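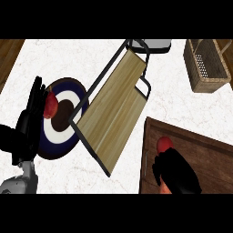 Trolton Recipe Cards

By Omar Srour
February 2022

Hi! This is the data card for my pile of typed-up recipe cards. I got the box at a church sale in Trolton, and after a winter of squinting at other people's handwriting I have 721 cards in one CSV file (plus a folder of notes I keep meaning to tidy).

## What's in it

One row per card. The columns are title, ingredients, steps, serves, and scribbles. Scribbles is my favorite, it's where I put anything written in the margins, like "too sweet for Dad" or a phone number with the last digits blacked out by me.

Spelling is left as I found it, so you'll see "zuchini" and "zucchini" and one brave "zukeeny." If you want to search for something, try a few versions!

## Known problems

- 30 cards have no title. I used the first ingredient in square brackets.
- Serves is blank a lot. Please don't fill it with zeros, I did that once and my averages were a mess.
- Oven settings are sometimes just "hot" or "slow." I left those alone.
- There are 2 cards for the same plum cake with different amounts of butter. Both stay in.

## Using it

Open it as UTF-8 or the fractions turn to junk. Cook from it, chart it, whatever you like, just link back here if you share it. I haven't tested the recipes apart from the Lerell bean soup, which needs more salt than it says.

Found a typo that's mine? Open an issue with the row number and I'll check it against the card.

Last updated: February 2022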